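Teaching the two arms to pick up a shirt
Robotics club notes, by Liv Söderlund

In this tutorial we make the first part of the hanger task: the left arm takes the cloth, the right arm waits. You need the Distach control program already open on the club laptop.

1. Put the cloth on the table near the left arm. Do not fold it nicely. The program must learn from a messy shape also.

2. Lay one wire hanger flat between the arms.

3. Move both arms to the start position and open the grippers fully.

4. Lower the left gripper slowly until the fingers are just over the cloth. Stop there and save this point under a clear name. I write the colour of the cloth in the name, for example "white_over".

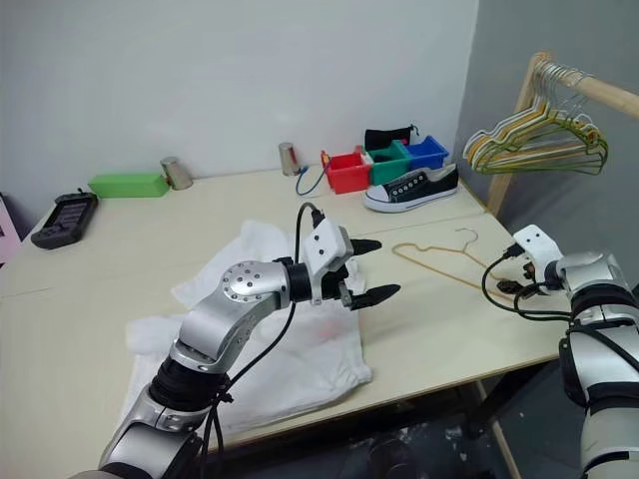

Left gripper open over the cloth, hanger lying between the arms.

5. Close the gripper at speed 2, then lift. If the cloth slips, go back to step 4 and choose a thicker fold.

Repeat until you have nine good grasps saved. Zulema Acuña keeps the list of finished recordings, so please send her your file names before you log off.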